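Daltelar Open Tote, large, in grey
Reviewed after a winter of daily use

I'll start by admitting that I have bought far too many storage bins over the years. We've had cane ones that shed all over the carpet, fabric ones that slumped in the corner like tired old dogs, and a set of clear plastic ones from Pandico that looked lovely for a month and then cracked along the corners one after another. So when my sister-in-law, Csenge Deák, told me she'd put a Daltelar in her hallway and couldn't fault it, I was a bit slow to take her word for it. She also recommended the Pandicos, you see.

Anyway, I ordered one in June and it has been in service ever since, first in the family room and then (after some negotiation) out on the big table in the sunroom, where most of the sorting and mending in our house gets done. It cost me $27 on special, plus delivery, and it arrived in a box big enough that the kids got a second present out of it.

The shape is what sold me. It's an open tray sort of bin with flat sides that lean outwards, so you can see everything in it at a glance and get both hands in without barking your knuckles. If you have ever tipped out an entire deep tub to find one small block at the very bottom, you'll know why I care about this! I've come round to thinking that a wide, shallow bin beats a deep one for nearly everything except winter blankets.

What do we keep in it? Whatever has lost its home, mostly. Soft toys, odd building blocks, cords that belong to something we'll remember eventually. Every Saturday I go through it with a cup of tea and put things back where they live, and it takes me perhaps half the time it did when we had the deep tub.

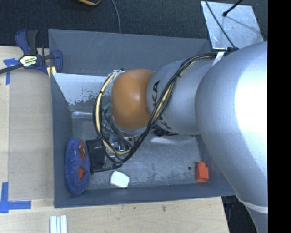
The grey was a sensible colour to choose, I think. I was tempted by the cream one on the Daltelar site, but we are not a cream household. Small bright things show up beautifully against grey, so the little blocks don't get missed when I'm rushing, and a bit of dust doesn't shout at you from across the room the way it would on something paler. I give ours a wipe with a damp cloth and a drop of dish soap whenever I think of it, which I'll confess isn't as often as I should.

Now for the grumbles. The first is that the floor of the bin marks very easily. Ours picked up scuffs within days, and no amount of rubbing has shifted them. I tried bicarb, I tried one of those white sponge things, and I tried Lajos Major's secret mixture from next door (vinegar and optimism, as far as I can tell). None of it made a scrap of difference. It doesn't bother me now, but if you want a bin that looks new for company, you may want to put a liner in from the start. Lengyel make a felt one that you can trim with ordinary scissors, and it comes in a charcoal colour that goes nicely.

The second grumble is that it slides. On carpet it stays where you put it, no trouble at all, but on a smooth table it will go for a wander if somebody rummages with any enthusiasm. I've tried non-slip drawer matting under it, which helps, and clamping it, which helps a great deal more. A strip of painter's tape on the tabletop at the corners is handy too if you like to put it back in the same spot each time. Blue painter's tape peels off our table cleanly, though I'd test a corner on yours first.

The third is a small one, and perhaps only I mind it. There are no handles to speak of. You lift it by the rim, and with those leaning sides you need your arms fairly wide apart. I can manage it half full. When it's loaded up with books I call for help.

I should say something about customer service as well, because mine was a good experience. The first one they sent had a split in the base, and I was dreading the usual rigmarole. I rang at 9 in the morning and spoke to a very patient young man who asked for a photo and had a replacement on its way before lunch. They didn't want the broken one back either, so it's now growing lettuces beside the shed.

For comparison, I've also tried the Gosance stacking bin, the one with the clip-on lid. It's sturdier and it has proper handles, but the sides are straight and rather high, and the lid was lost behind the couch within the week. If you need to stack things in a cupboard, get the Gosance. For a bin that sits out in the open and gets used by everybody in the house, I'd have the Daltelar again, and in fact I've just put a second one on order for the laundry.

Four stars from me, and I'd happily make it five if they added handles.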